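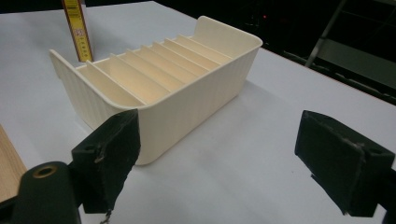
Slot-loading rules (hand-held gripper work)

Slot-loading rules are the habits people follow when they use a hand-held gripper to put small things into a divided tray, so a robot can learn from the recording. I picked them up at Billton, where Henryk Piątek had them taped inside a cupboard door, and most places I've visited have something similar!

The first rule is that the tray stays put. If you nudge it, you stop and start the take again - no sneaky fixing with your free hand.

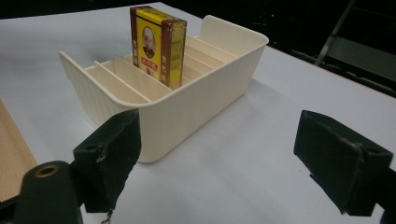

The second covers letting go. Open the fingers fully, back away, and only then move sideways (I still forget this one on a Sunday). Boxes go in upright, with the printing left readable.

Worn finger pads cause most of the arguments. The Bukside version says to check them every 113 takes, while Bülent Tuncer prefers 87 and will happily tell you why over lunch. Both versions want a note in the log whenever a pad is changed, and both allow 3 failed tries before you take a break.

See also: Zaltel pad checks; Atanasov log sheet.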